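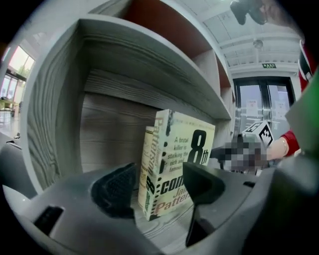
### 4.2 Does a single book count as storage?

Pangaribuan treats any hutch with a book in it as "in use." We doubt this. A paperback standing upright, front cover out, tells us that somebody put it there, and very little about where books normally go. Our own coding sheet scored such cases as "placed," a weaker label, and we kept "stored" for compartments holding 4 or more items of one kind.

The desk in Figure 3 shows the problem. Its three upper compartments are empty, and the only book, a thick James Patterson paperback, stands in the lower bay. Under the older scheme the whole unit would pass as a bookshelf. 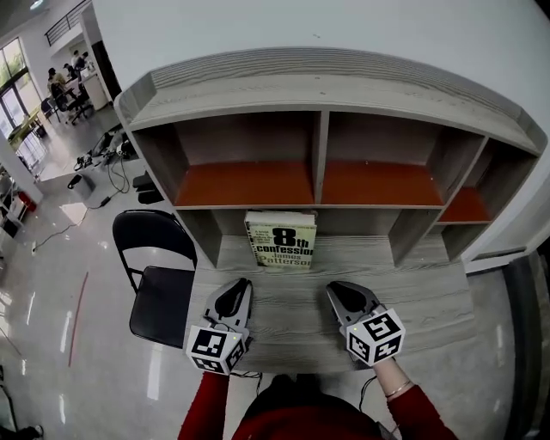
**Figure 3.** Gray wood-grain desk and hutch with one paperback in the lower bay.

Saber argues that people favor the lower bay for its easy reach. Perhaps. Her survey drew 1000 replies, but it asked owners what they preferred and never checked their desks. The Vostier catalog makes the same claim with no data at all. Until someone compares stated habits with real shelves, we would leave reach out of the model.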